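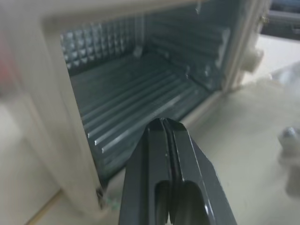
Gladys Quispe says I'm mad to pay real money for a coat that I can't put on, and she told me so in the comments last time, twice! Fair enough, Gladys, but I've now bought 4 of them and I love every one.

They're all from Plavetti, the little shop inside Princombe where Margareta Vasiliu sells her digital clothes. The new one is the Hundon, a long green raincoat with a collar that moves when your avatar runs. It cost 600 coins, and she only made 1000, so I was up at six in the morning to get mine (worth it).
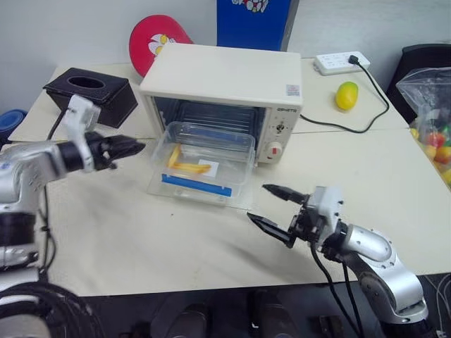 What I like most is how she handles colour. Lots of makers in Princombe go for neon everything, and after ten minutes my eyes hurt. Margareta keeps it plain and then adds one bright bit – on the Hundon it's a red line on each button, just like the red mark on the knob of that white toaster oven. Tiny, but you spot it straight away when someone walks past you in the square.

The boots to match are coming in April, and I've already started saving. Pilar Ulloa has seen them and says the laces

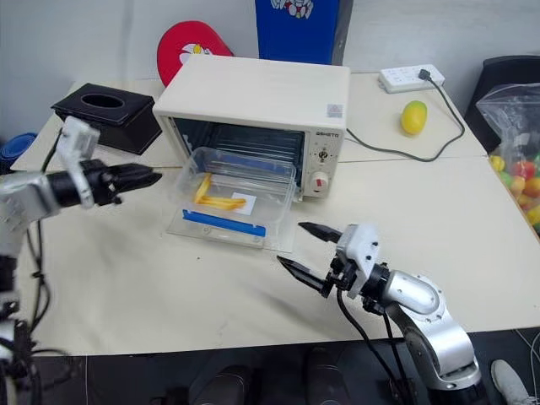
really do swing about when you jump, so that's my coins gone again! If you've got a Hundon too, come and find me by the fountain in the evening. I'll be the one running in circles to make my collar flap.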